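Getting a bench arm to clear small parts: tips for the Nornbridge kit

Posted 31/03/2019 in Workshop

The Nornbridge bench kit comes with an arm, a two-finger gripper, a wrist camera and the Aderow software for planning jobs on screen before you run them. We have used ours for picking up offcuts and small blocks. These tips should save you some wasted evenings.

Before you start

Bolt the base down. The clamps in the box are fine for a demo, but they creep under load.
Wipe the tabletop. Sawdust under a part changes how it sits, and the fingers close too high.
Keep parts at least 2 inches apart if you can. Long thin pieces are the worst for getting nudged by a finger meant for something else.

Lighting

The arm throws its own shadow over the work. Use 2 lamps, one on each side, and turn off anything directly overhead.
Pale parts on a pale top are hard to find. Lay down a dark mat, or put a strip of colored tape on the part.

Setting the grip

Start at 20 percent force and go up slowly. We never needed more than 50, even for hardwood.
Open the fingers wide on the way in – the default gap is too narrow for anything lying at an angle.
Approach sticks across the grain of the pile, then turn the wrist to match the stick.

Try it in Aderow first

Run every new layout in the simulator. The wrist view is a wide fisheye, so straight edges bend and distances near the rim look wrong. Get used to that on screen, where a bad move costs nothing.
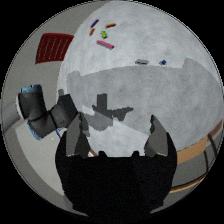
Wrist view in the simulator, fingers open, small parts still well ahead of the gripper.

Is it worth buying?

For sorting the same few parts every week, yes. For a mixed scrap bin, no – you will spend longer on setup than on sorting by hand. The Grgić finger pads sold separately grip dowels better than the stock ones. Grunville stocks spares, but order cables early. Ours were on back order from August.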